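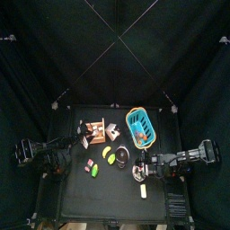 Can a robot do my chores yet? Your questions

Last updated 03/12/2019. Questions that come in a lot, answers kept short. Will tidy this page up when there's time.

Can it put the shopping away?
Some of it. Slowly. Fruit into a basket is fine on a good day, if the fruit is roughly where it was last time. Tins ok. Eggs no. Bags of anything soft, no, they sag and the gripper loses them.

Why do you practise with toy food?
Doesn't rot, doesn't bruise, same shape every morning. A toy banana or a toy corn cob can be dropped 2000 times and still go back on the table. Real bananas get used at the end, when we think it works. Usually it then stops working for a bit.

Why two arms? Isn't one cheaper?
Cheaper, yes. But try clearing a table with one hand behind your back. One arm holds the dish, the other does the putting in or taking out. A lot of kitchen work is like that once you look. Lids, jars, tea towels.

Can it carry a dish without spilling?
A small dish with dry bits in it, over a short distance, mostly. Soup is a different matter. We don't do soup.

What about cooking?
Moving a pot, yes. Cooking, no. Knowing when the onions are done is still your job.

Washing up?
Loading a rack with plates that are all the same, there are people doing that well enough. A sink full of mixed stuff, glasses under pans, forks at the bottom, no. Water also gets into things.

Laundry?
Please stop asking about laundry. Picking clothes up off a floor, yes. Folding a T-shirt takes ages and looks like a child did it. Fitted sheets, never seen it done, by robot or by me.

Is it any better in a shop or a small workshop?
Yes, quite a lot. Same parts, same place, same light. The trial at Sudthorpe had one bench and one job, sorting mixed small parts out of a tray into boxes, and it ran 566 picks before anyone had to step in. Put the same kit in somebody's kitchen and you would be stepping in every couple of minutes.

How fast is it?
Clearing a small table of mixed objects, 12 minutes. You'd do it in one. It does not mind doing it agian though.

Does it know what things are?
Sort of. It's good on bright colours and plain shapes. Green thing next to a different green thing, less good. Shiny pot rims and anything see-through cause trouble.

Why the black cloth walls you see in so many of these set-ups?
Keeps the light steady and the background dull, so the cameras only have the objects to worry about. Your kitchen has a window and a cat. That's a big part of the gap between a demo and a home.

Is it safe to stand next to?
Ours are small arms, and we still keep hands out while they're moving. For one in a home, with kids about, I would want to see a lot more testing first.

Which one should I buy?
None yet, for general chores. A robot hoover if you want a robot. We've had Movia and Tillau both on the bench and I won't rank them, they're meant for different jobs and neither is sold for kitchens. Kovács is on the list to try, hopefully in March.

So when?
Don't know. One chore at a time, the dull ones first. Tidying a table before cooking, sorting before folding. Anyone giving you a year is guessing.

Can I send you a question?
Yes, use the form. Replies are slow at the moment. Please check its not already on here first, particularly if it's about laundry.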